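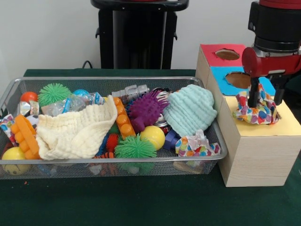
The Rornholm Live Music Office is a unit of the municipal government of Rornholm responsible for the licensing of amplified performance and for relations between the town and its music venues. It reports to the culture department and has a staff of nine.

History

Before the office was set up, permits for amplified sound were issued by the building inspectorate, and complaints were handled by the police. The two bodies kept separate records. A review found 342 open complaints against venues in the Plattner district, many of them duplicates, and recommended that both tasks be moved to a single unit. The office opened the following April in rented rooms above the Zinasier, a former cinema used as a concert hall.

Functions

The office issues three classes of permit. Class A covers indoor venues with a fixed stage, class B covers outdoor terraces and courtyards, and class C covers single events. Class C permits are required for any outdoor concert with an expected audience of over 2,000 and must be countersigned by the fire service, which sets the capacity of the site.

Sound levels are measured at the property line of the nearest dwelling. Outdoor performances must end at 22:30, or at 23:30 on the eve of a public holiday. A venue that exceeds its limit receives a written notice; a third notice within twelve months leads to a hearing, at which the permit may be suspended or its hours reduced.

The office also runs a loan scheme for soundproofing. Loans are repaid through a surcharge on the annual permit fee. By the end of the scheme's first term, 151 applications had been received, mostly from bars in Plattner and Buvwood.

Disputes

Venue owners in Buvwood objected to the property line rule after new flats were built beside existing clubs. The rule was later amended so that the developer of a new dwelling within 50 metres of a class A venue must pay for the sound insulation of that dwelling. The amendment does not apply to class B permits.

See also

Noise control in Rornholm
Plattner district
Zinasier (concert hall)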